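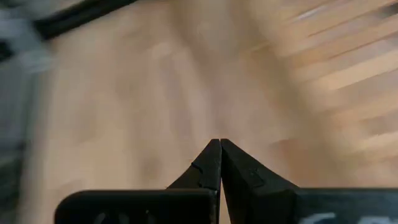

Ticket 717, opened 2025-11-20. I've got two grumbles really, and I've put them on one ticket because they both started after we oiled everything with the Zalonia oil. The first is the colour. I was expecting one even shade and what I've got is wood that's pale and honey-coloured in some places and then wanders off into warmer, orangey-brown patches, and I can't work out if that's the oil, the wood or me. The second is the slatted shelf, which has developed a wobble. It's the low one with the pine-coloured slats, and if you put anything on the left-hand end it rocks, and then rocks back again when you take it off, which drives me up the wall.

What I did, so you don't have to ask. I sanded with the grain, wiped it all down with a barely damp cloth and left it overnight. Then one coat with a lint-free rag, left for 17 minutes (your tin says not to go past 20, so I thought I was being good!), wiped off, and the same again the next day. The tin is batch 693, if that's any use to you. I did the shelf in the same session with whatever was left on the rag, legs and all, and stood it on newspaper.

What I've tried since, on the colour:

Wiped a patch with white spirit. A bit of colour on the rag, no change in the wood that I could see.

Looked at it in the morning and again with the lights on. It's worse with the lights on, but it's there both times.

Rubbed one of the darker bits hard with a dry cloth. It isn't tacky, so I don't think it's oil sitting on the surface.

And on the shelf:

Tightened every bolt. Two of them took a good half turn, and I had high hopes, but no.

Turned it round end for end. The wobble came with it, so it's the shelf and I can stop blaming the floor.

Folded a bit of card under the short leg. Works beautifully until someone moves it, and someone always moves it.

I should say it's a busy room and everything gets used, so I can't clear it for a week. There's food out on the table most days, cereal and packets and what have you, and I'd like to know whether the oil is all right under that before I put another coat anywhere. I've been wiping up after everyone like a fussy aunt in the meantime. More of the room below, with the shelf on the left and the Mini-Wheats over on the table.

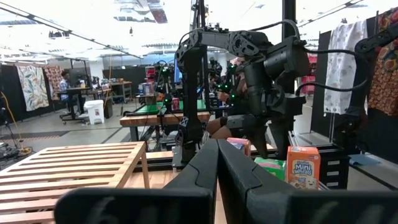

Catriona Lamont replied the next morning that the two problems probably had nothing to do with each other. Oil brings out whatever is already in the wood, she said, and softwood in particular can drink it unevenly, so the thirstier parts come up warmer. She wanted to know what grit I'd finished on, and whether I'd used the same sheet the whole way. On the shelf, she asked me to slacken all the bolts off, stand it on something I knew was flat, press down on the top and only then tighten up, working across the corners. And she said packets and boxes were fine on it once the oil had cured, but to keep anything damp off until then.

Right, so. Grit: I started on 120 and was meant to finish on 240, but I ran out of the 240 and did the last stretch with a worn bit of the 120. I'd forgotten that until she asked. I've rubbed a trial area with a fresh 240, gone over it with the thinnest coat I could manage, and it has come up closer to its neighbours. Not the same, but close enough that I've stopped seeing it every time I walk past. I'll do the rest in bits, whenever I can get people to shift their things.

Shelf: did the slackening business with Kwan-ho Kan leaning on it for me, because you do need a third hand. Much better! There's still a tiny rock if you go looking for it, at the same end as before. Kwan-ho thinks one leg is simply a hair short and wants to stick a felt pad on it. I asked Catriona and she's happy with felt as long as it goes on a clean, dry foot, so I've ordered a pack from Chuang and they should be here after the weekend.

Two things still open then. I'd like to know if I can use the rest of batch 693 or whether an opened tin goes off (it's been shut, but the lid isn't a brilliant fit). And is there any point in doing the undersides of the slats? I skipped them, they're a pain to get at and my wrists aren't what they were.

Please leave the ticket open until I've got the pads on.

Related tickets
Oil still sticky after three days
Slatted shelf: replacement bolts for the Nirkness range
Can I oil over old wax?
White rings from mugs on an oiled top
Delivery query, Endville depot
Table rocks on an uneven floor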